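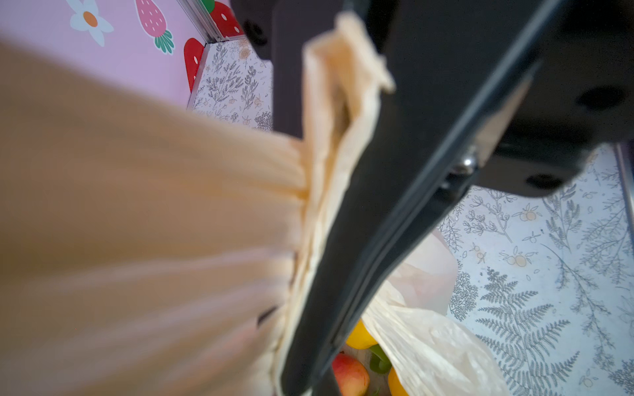

Stelier Soft Goods Gripper Kit

The Stelier is a two-finger gripper kit for small robot arms that have to handle bags, cloth and loose packaging. It is made by Hirkside and sold as a complete set: gripper body, one pair of long flat fingers, wrist camera, cable and mounting plate. It is meant for teaching labs, small research groups and anyone building a packing or unpacking station on a bench.

Fabric is harder to hold than a box. A shopping bag folds under its own weight, the opening closes up, and the edge the arm was sent to find has often moved by the time it gets there. The Stelier fingers are long enough to reach over a folded top edge and close on it from both sides, so the bag can be lifted or held while a second arm deals with the groceries. Each finger is a matt black bar with a raised ridge along its length, held to the gripper body by a metal screw.

What is in the box

Gripper body with motor and controller
One pair of flat fingers
Wrist camera and bracket
Mounting plate and screws
45 cm cable
Printed setup sheet

Setting up

Fitting takes 10 minutes if your arm already has a standard flange. Bolt the plate to the arm, push the body on until it clicks and tighten the two side screws. Plug in the cable before you power the arm. The camera looks down past the fingers, and you should expect whatever is being held to fill a good part of the view. Large bags will blur when they are close to the lens. Keep the exposure fixed if you are recording.

Grip force is set in software from 1 to 35 N. Start low with thin plastic produce bags, which tear easily, and go higher for canvas and heavy cotton. Peppers and apples can be picked up with the same fingers, but we suggest the padded pair for soft fruit. These are sold separately.

From a customer

Amado Umali runs the handling bench at Purklow and has used the kit since May. "We do grocery packing on it most of the day. Folded edges are fine now — it was the handles that gave us trouble, and we ended up approaching them from the side. The cable could be longer."

A longer cable is now listed under spares.

Care

Wipe the fingers with a damp cloth after handling food. Do not use solvent. Check the finger screws once a month and replace them if the heads are worn. The gripper body is not sealed and must not be rinsed.

Ordering and support

Kits ship from the Tiongson warehouse and come with a 2 year warranty on the body. Fingers count as wearing parts and are not covered. For help choosing a mounting plate, contact Tamara Levchenko on the Hirkside support desk, and have the make and model of your arm ready. Orders placed before noon leave the same working day.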